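Timeritz reports gains from hand-held training method

The robotics lab Timeritz has published results from a training method in which people do a task with a gripper in each hand and the recordings are then used to teach a two-armed robot. The lab posted the report on 23/09/2025.

The method, called Pramden, does away with steering a robot by remote control during data collection. A person works at a table with the grippers, and the software learns from how the tools move and what their cameras record. 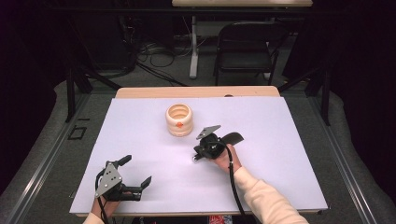

Garba Garba said the result was useful but that one table and one kind of task left the main question open – whether the same recordings would help in a crowded kitchen or on a packing line. He would want to see that tested before drawing wider conclusions.

Timeritz said its model was trained on 600 recordings of people handling small items such as cups. An earlier version used 500 recordings made by remote control and did worse on the same tests. In 50 trials per task, the new model made fewer failed grasps and needed fewer second tries.

Much of the gain came from the view at the tool itself, according to the report. When the team trained the model on overhead video alone, it often closed the fingers too early.
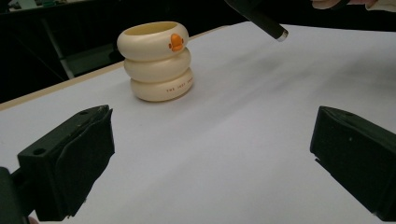 A cream-colored, ringed object on the tabletop, seen from one of the hand-held grippers.

The report lists 2 weak points. The model had trouble when one gripper blocked the other's view, and it was slow to recover after a dropped item.

A second round of recordings is planned for November at the Echevarría site in Stilalstead. Timeritz said it will release the data from both rounds together.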